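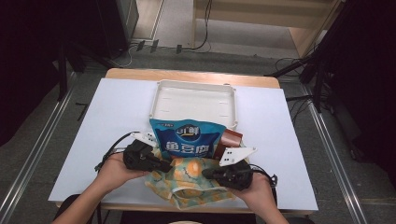

How to check a delivery of woven wire mesh before you sign for it

Every mesh seller will tell you their rolls are "high quality". I've bought enough of the stuff for machine guards and sieve frames to stop reading that line. What follows takes 20 minutes and a few cheap tools.

1. Read the label, then ignore it

Mesh count means openings per inch. It tells you very little until you also know the wire diameter, and plenty of sellers leave that off. If the paperwork gives only one of the two, ring them before you unroll anything.

2. Measure the wire

Use a micrometer. Callipers are too coarse for thin wire. Pull a loose strand from the cut end, straighten it gently and take 4 readings along it. Do the same with a strand running the other way. I had a roll from Curkau where the two directions didn't match, and the reply was that this was "normal for the weave". For a plain square weave it isn't.

3. Check the opening

Lay a steel rule along the mesh, count the openings over one inch and repeat near both edges. Edges are where a badly set loom shows up.

4. Don't trust the magnet

People love the magnet test for stainless. Drawing and weaving can make 304 wire slightly magnetic, so a weak pull proves nothing. A strong pull is worth a phone call. Ask for the mill certificate and see that the heat number on it matches the tag on your roll.

5. Unroll a good length

The first turn is always tidy. Look further in for broken wires, oil stains and slack patches – the slack ones will never pull flat in a frame, whatever the rep says.

6. Write it on the delivery note

"Unchecked" next to your signature is better than nothing, but list any faults you found.

Comments

Roel Van den Broek
Our last Preketix roll was tagged 1159 and the certificate was for a different heat altogether. They swapped it after two emails.

Leopold Sutter
Does step 2 work for crimped wire? Mine won't straighten.

Roel Van den Broek
Measure between the crimps, Leopold.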